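October
by Younes Belhaj

The new season patch for Brallosholm finally dropped this morning and I have been grinning ever since! I got in a little after breakfast, meaning to play one match before starting my day, and played until lunch. The river map is completely redone — you can now send boats up the side channel, so the old trick of parking all your archers on the bridge is dead. Good riddance. I lost to that trick so many times in spring.
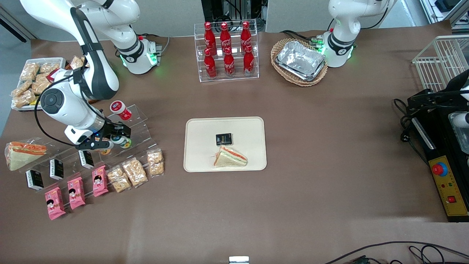 Nawal Mansour was on too, playing her Ulau clan (she never plays anything else), and we teamed up for the siege mode. We lost the first 2, both badly, because I kept forgetting that towers cost stone now and I had spent mine on walls. Then it clicked. She took the boats, I held the gate, and we won 3 in a row. The last one ran 53 minutes and my hands were shaking by the end of it! I love how slow the siege towers feel now, you can hear them creaking long before you see them.
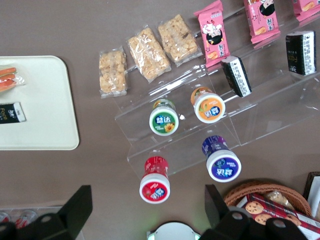 So do I still want to main Disow after the changes? For now I'm sticking with him, since his shield got weaker but he moves faster, and on the new river map I'd take the speed any time.

I want to try the night version tomorrow, and Nawal says there's a hidden path behind the mill that lets you skip the second gate. I looked for it before logging off and only found a goat. Also need to remap my horn key, I keep blowing it when I mean to open the map — the whole team thinks I'm calling a retreat.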